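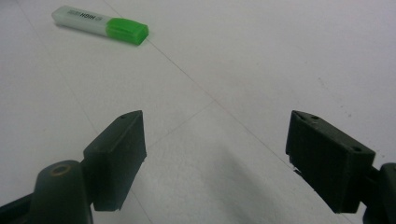
**Why do we collect demonstrations by hand when we could program the motion directly?**
A programmed motion works for one position of the object. In our task the marker and the box will be at a different place each time, so the policy must learn from many examples of how a person reaches, closes and releases.

## Week 2: Two-gripper station

Course project "Tikanari", lab notes by Borghild Sandberg

The task for this week is to put the highlighter into one compartment of the clear box. You may use the left or the right gripper, but please write in the log which one you used. Each student records 50 episodes. Our class set has 284 episodes at this moment, and the group of last year finished with 2694, so there is much work to do.

### Before you record

- Open both grippers fully and look at the finger pads. Small scuffs are acceptable. A pad that moves when you push it is not.
- Check that the screws are tight. The hex keys are in the Tredow drawer.
- Place the marker at a new angle for every episode.

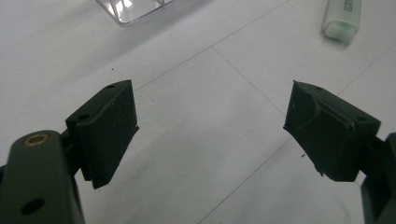 *Fig. 2. Gripper fingers open, marker and clear container farther back.*

### During the episode

Start with the jaws open and keep still for one moment. Then move at a calm speed. Many students go too fast near the object, and the Kováčik script later rejects these episodes because the blur is too strong. If you drop the marker, do not stop the recording. Pick it up again and write "retry" in the log.

Both hands stay over the table for the whole episode, also the hand which does not work.
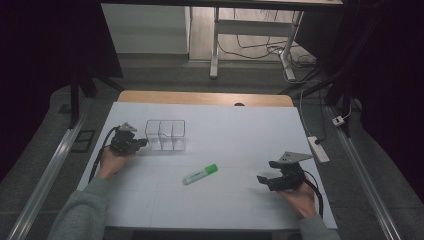 Keep the cables behind your wrists, so that they do not pull on the grippers when you turn. When you finish, upload the files to the Clistura folder before Wednesday and bring your log on paper to the lab. For the report, compare ten of your episodes and describe where the approach path differs.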